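Progress report to Gredow
Field trial of cameras and controllers for the path-following cart
Reporting period: January to March 2023

Summary

In this period we continued the comparison of two camera units and two controllers on the small outdoor cart. The purpose is still the same as in the proposal: to find which combination can keep the cart on a plain path with no lane lines, in normal daylight, and without a person correcting it all the time. The first camera unit is the Zolex, the second is the Lozano. Both were tested with our old controller and with the new one, which we call Skimireo in this report. This gives 4 combinations.

Work done

The bench work was finished in January. We changed the bracket so that both cameras can be mounted at the same height, and we wrote a small tool which puts the camera data and the steering commands on one clock. After this we moved outside. In total we made 49 runs, each one over a course of 300 meters. The course has asphalt and also gravel, because the proposal asked for both. We chose a place with grass at the sides and many trees, where the light changes often over a short distance.

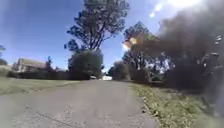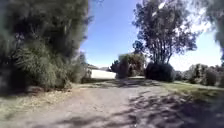
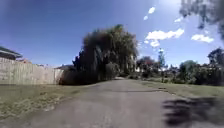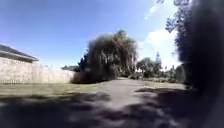

Results until now

The Zolex camera gives a good path edge when the light is even. Under trees it becomes weaker. In some runs the old controller took the border of a shadow for the border of the path, and the cart made a short turn to the wrong side before it came back. With Skimireo the same camera did better, as this controller compares the new edge with the earlier ones and does not accept a sudden jump.

The Lozano camera is slower but it handles strong sun better. Its exposure setting needs more time to adjust, and we had to lower the cart speed for it. On gravel it was the better of the two. On asphalt we do not see a clear difference yet, and I prefer not to give a conclusion before all the logs are checked.

We lost the data of 2 runs when the storage card was full. The tool now gives a warning before the start if there is not enough space.

Problems and delay

The second set of cables came late, so the tests with both cameras mounted together were moved to the next period. Vibration of the mast is also larger than we expected on gravel. We will try a stiffer mast first, and only if this is not enough we will ask to use part of the reserve budget for a damped mount.

Budget

Spending is within the plan. The money for travel is partly unused, and we would like to keep it for the autumn tests, when there are more leaves on the ground.

Next steps

Check the remaining logs and send the table of steering errors.
Repeat the gravel runs with the stiffer mast.
Test both cameras together with Skimireo.
Decide which camera stays on the cart for the second year.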